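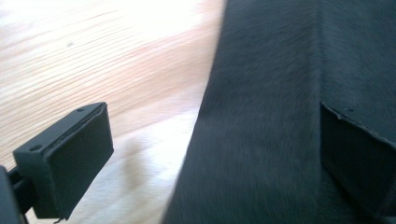 How do I fold a black pleated skirt so the pleats stay put?

Posted in Laundry and Clothing Care, January 6, 2024

I have a knee-length black pleated skirt with a wide waistband and a flared hem. The care label says 38% wool, the rest polyester. Every time I fold it in half and then in half again, it comes out of the drawer with a hard crease running across the pleats, and the pleats near the hem have opened. I do not have closet height to spare, so hanging it is my last choice. The drawer is 12 inches wide inside. Is there a fold that works, or should I be rolling it?

Second point, less important: the fabric has a slight nap and picks up lint from anything I lay it on. Does it matter which side faces out?

tronero_line

Roll it. Takes up less room and no creases. I do all my skirts like that.

gondal38

Rolling works, but only if the direction is right. Roll from the waistband toward the hem and each pleat stays parallel to its neighbors. Roll from side to side and the pleats get pushed over one another.

The sequence I use for a flared skirt:

Lay it face down on a table with the waistband at the far edge. A small square table is fine, provided the hem does not hang over and pull.

Close the pleats from the waistband down, one at a time. Start at the center and work outward. Hold the waistband flat with one hand and draw the other hand down the fold.
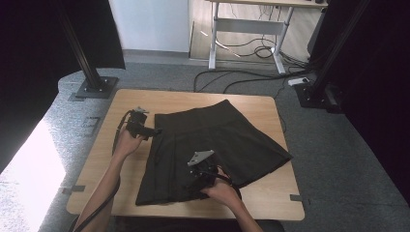 The side seams will want to swing outward because the hem is cut wider than the waist. Fold each flared corner in along the line of the nearest pleat, so that the sides run straight down from the ends of the waistband. The skirt should now be a long rectangle. If it is wider than the drawer, fold one side over the other lengthwise, again on a pleat line and never across one.

Roll from the waistband. Keep the roll loose — you should be able to get two fingers into the middle. A tight roll will mark wool blends as badly as a fold does.

For travel, pull the rolled skirt through a cut-off stocking leg. It keeps the pleats closed and weighs nothing. I have had one stored that way since June and it needed only a few minutes of steam.

On the nap: inside out, yes. Brush it downward first, waistband to hem, and wipe the table with a damp cloth and let it dry before you start.

barovora_mends

Agree with most of the above. Two additions.

If the pleats have already opened at the hem, no fold will bring them back. Baste them closed with long stitches 6 inches up from the hem, press through a cloth using the setting on the care label, let the skirt cool flat, then pull the thread. Test on the inside of the hem first. Black fabric goes shiny quickly under a bare iron.

Also check the waistband. A stiff one will not roll well, and in that case I leave it flat and fold the rest of the skirt loosely up behind it over a rolled towel. It takes more depth in the drawer but there is no hard edge anywhere.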